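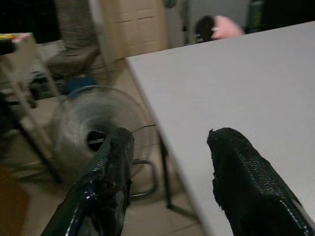
4. Replacing the Filters and Refilling the Carbon Tray

This section applies to the Allergate 441 room air cleaner with the Pinier pleated filter and the loose-fill carbon tray. Owners of the sealed-cartridge version should go to Section 5.

Replace the pleated filter when the amber light stays on. A blinking amber light means the front panel is not seated and has nothing to do with filter life. The carbon tray has no sensor. Refill it each time the pleated filter is replaced, or sooner if cooking odors linger with the unit on High.

CAUTION: Unplug the unit before removing the front panel. Turning the dial to Off does not disconnect the fan motor.

4.1 Removing the old filter

1. Turn the dial to Off and wait for the fan to stop.
2. Unplug the power cord from the wall.
3. Press both tabs at the top of the front panel and tilt the panel toward you. Lift it off the lower hooks.
4. Pull the fabric strap to slide the pleated filter straight out. Do not tap or shake it indoors.
5. Place the old filter in a plastic bag and tie the bag closed.
6. Wipe the filter opening with a dry cloth. Do not use spray cleaners near the particle sensor, which sits behind the small grille on the right side.

Note: A gray film on the inner grille is normal. A dark streak along one edge of the opening means air was leaking past the filter. Check the foam gasket for tears and order gasket part 519 if it is damaged.

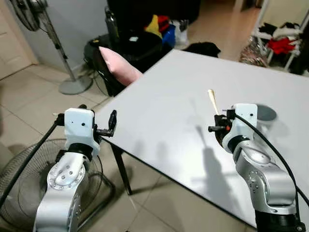 4.2 Refilling the carbon tray

7. Slide the tray out from under the filter opening. Keep it level.
8. Empty the spent granules into household trash. They cannot be washed or reused.
9. Open a bag of Hamdy granules and pour slowly until the tray is filled to the molded line. One bag holds more than one fill.
10. Shake the tray gently from side to side so that the granules lie flat, then snap the mesh cover down at all four corners.
11. Return the tray to the unit with the arrow facing the rear.

CAUTION: Granule dust can irritate the eyes. Pour close to the tray and with any nearby fans off.

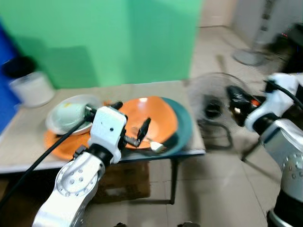 Leftover granules begin taking up moisture and odors as soon as the bag is opened, and folding the bag over does not stop this. Move them to a rigid container that closes fully. The white cylindrical type with a black lid, as seen near the back-left corner of the table, is suitable – the wall is translucent, so the fill level can be checked with the lid on. Mark the container with the date opened. Do not reuse a food container, and do not store granules near paint or solvents.

4.3 Installing the new filter and resetting the light

12. Remove all plastic wrap from the new filter. The motor will overheat if the unit is run with the wrap on.
13. Slide the filter in with the strap facing you.
14. Hook the lower edge of the front panel first, then press the top until both tabs click.
15. Plug in the unit and set the dial to Low.
16. Hold the Reset button until the amber light goes out.

Note: If the light returns within 27 hours, repeat step 16. If it returns again, contact Dekmont service.

Section revised by Efraín Giraldo, 28 Sep 2019

Previous | Contents | Next | Parts List | Contact
Shares 4 Comments 0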